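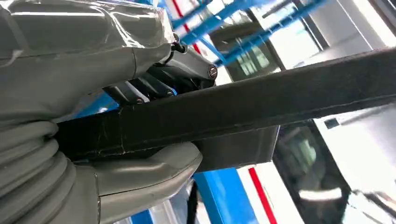 Figure 3. Long black rectangular bar, part type B in the coding scheme.

3.2 Parts and storage units

The study covered 11 part types stored at the Dultov site. Type B (Figure 3) is the only one that is longer than the crates are wide. It can't be placed flat in a crate, and the storage plan supplied by Judent gives it no fixed location. Operators were told to keep it on an open shelf or to lean it against an upright. Both positions were coded as "open storage" in the analysis, together with any part left on the top shelf of a cart.

The remaining types were assigned to crates. Crates were blue or white. The storage plan doesn't tie color to content, and operators who were asked about this gave conflicting answers. Hudec and Zelenák therefore dropped crate color from the coding scheme before the main round of observation began in April. Stack position was kept as a variable with three values (top, middle, bottom), with the bottom value used for the crate resting directly on the shelf.

Small parts were kept in clear plastic bags. A bag was treated as a single unit whatever it contained. Opening a bag at the cart was coded as a separate event and isn't included in the retrieval totals below.

3.3 Floor marking

Carts were parked next to yellow tape on the floor. Under the site rules, a cart was in position when all of its wheels were on the storage side of the tape. Ojo checked cart position at the start and end of each session and entered any offset on the session sheet. No correction was made during a session, even when a cart was clearly over the line, so that the recorded walking distances would reflect the layout as it was used.

The tape was also the zero line for measuring reach. Distance was taken from the near edge of the tape to the front edge of the shelf, at floor level, with a rigid rule. Shelf height was measured separately and was the same for all carts of one type.

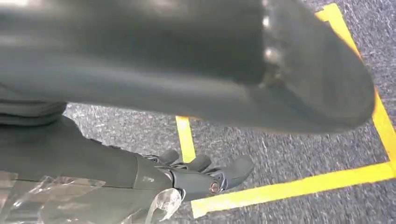
3.4 Coding of retrievals

A retrieval began when a part or a crate was first touched and ended when the part crossed the tape. The sample contains 598 retrievals. Each was coded by two coders working independently (Tzanetos and Ojo), giving 1196 records. The two records differed on at least one variable in 123 retrievals, and these were settled by Whitcombe, who had no access to the coders' names.

Most of the differences concerned stack position. Where crates are stacked on the lower shelf, the space between the top crate and the shelf above is narrow, and a part can rest on the stack without sitting inside a crate. The first version of the scheme had no value for this case. A fourth value, "on stack", was added, and the affected records were coded again.

Parts on the top shelf caused fewer problems. Flat parts such as the plate in Figure 4 were coded by the direction of their long edge, either parallel or at a right angle to the front of the shelf. Parts lying at any other angle were coded "oblique".

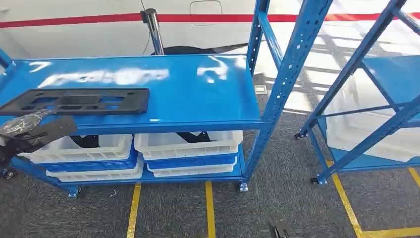

Figure 4. Blue shelving cart with a black plate on the top shelf (long edge parallel to the front) and two stacks of crates on the lower shelf.

Retrievals that involved moving a whole stack were excluded from the timing analysis in Section 4 but kept in the counts. The same rule was applied to the Kanska data, which were collected with an earlier version of the session sheet.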